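Home | Guides | Grippers | Tracking | Downloads | Contact

Comparing two finger pads on hand-held grippers

This procedure compares the Setero and Tak finger pads before either goes on the arm. Pascal Bodin wrote the first version in April.

1. Prepare the table
Put one open-top wooden box on a plain white table. Keep the box near the middle so both hands can reach it. Stand back with both grippers open and check that the marker cubes face outward.

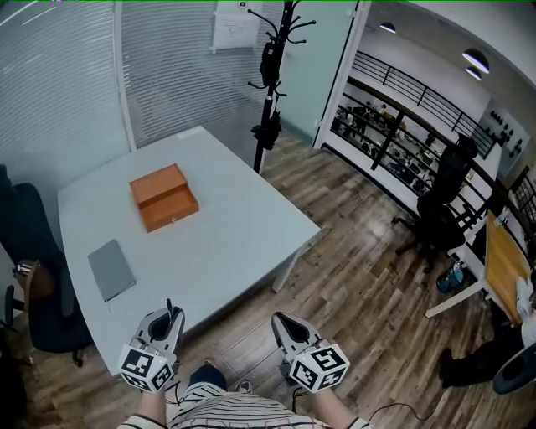
2. Record the baseline
Run 40 open-close cycles per hand without touching anything. Discard any run in which the tracker loses a cube for more than 8 frames.

3. Run the grasps
Approach the object from above, close, lift, hold, release. Do 400 grasps per pad type, changing operators every 40. Log slips and drops separately. Do not re-zero the jaw width partway through a block.

4. Check the wrist view
The finger tip should sit at the center of the pad. If the ceiling light washes it out, lower the exposure one step and repeat the baseline.
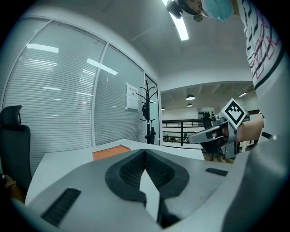
Gripper camera view: ridged pad and white finger tip, second gripper at right.

Comments (2)

Pui-shan Fung: Does step 2 apply if only the left pad was changed?

Helmut Eichhorn: Yes, both hands. We skipped the right one and had to redo 6 blocks.

Contact | © 2021 Multinero | Back to top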